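Can a Machine Do My Dishes Yet?

Last updated: September 25, 2023

I hate doing dishes, so I went to see Nadia, the kitchen-chores project at Utow. I had one question -- can I stop yet?
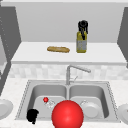
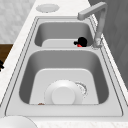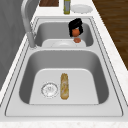 A simulated double sink, from three viewpoints.

By Ilgın Gökçe
Home and Appliances Writer

"No," said Şimşekoğlu, who runs the project, before I'd even sat down. Then she laughed and gave me the longer answer.

Her team practices in simulation first, and a simulated sink is still a pain (that made me feel better about mine!). "A plate lying upside down is a different problem from a plate lying flat," she told me. "And clear glass on steel? You can hardly see it yourself."

Back in May they ran 900 tries at picking one item out of a sink. The software managed 94 percent on small round things and 30 percent on glasses. I'd have guessed the plates would be worst, but she says glasses have been giving them trouble for 4 months.

So what about a real kitchen? "Picking something up, sure, on a good day," she said. "Clearing the whole sink, scrubbing, putting it all away -- I wouldn't leave it alone with my own plates." Her next step is Katia, a test kitchen with running water, and I've already asked to come back for that.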